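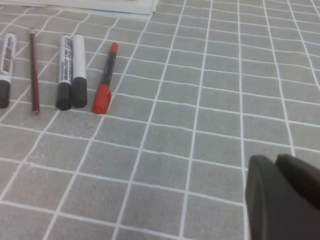
*Writing instruments side by side on a gray grid surface.*

**FOR IMMEDIATE RELEASE -- Aug 19, 2019**

**Hornley supply drive opens, 7 drop-off points, bins out now**

HORNLEY -- The back-to-school supply drive is on again. Bigger than last year. Brustasik, the stationery wholesaler on Harahap Street, is matching every donated pack of pens, pencils or markers one for one, up to 2,090 packs.

Goal this year is full kits for 600 students in grades K through 8. As of this morning 249 kits are packed and sitting at the Grastmont Community Center. So, a ways to go.

"We had families calling in May already," said Melati Sopacua, drive coordinator. "Prices went up, the school lists got longer. A fourth grader's list runs to two pages now."

What's needed most:

- Washable markers, broad tip
- Wide-ruled notebooks
- Glue sticks (not liquid glue please, it leaks in the bags)
- Blunt scissors, left-handed ones too
- Backpacks, plain, any color

Already have plenty of folders and rulers. Used items OK if they still write -- test them first. No calculators.

Drop-off points: Grastmont Community Center, Hornley Library, both fire stations, the Brustasik front counter, Hornley Middle School office, and the farmers market info tent. Library bin is just inside the side door while the main entrance is being repaved.

Teguh Gunawan, sales manager at Brustasik, said the company will deliver its matching packs direct to the center. "One truck, one trip. We don't want anybody hauling boxes up those stairs twice," he said.

Pickup for families is at the center, lower level. No proof of income, no sign up. Just bring the student's name and grade. Spanish and Indonesian speakers will be on hand. Kits not picked up go to teh school offices for kids who enroll late.

Packers still wanted, evenings. Ages 12 and up, under 16 with an adult. Call the center and ask for Wulan Govindasamy. Cash gifts can be left at the front desk, checks made out to Hornley Supply Drive, reciepts on request.

**Media contact:** Kurniawati Pasaribu, Grastmont Community Center, front office. Interviews by phone or on site, mornings are best.

###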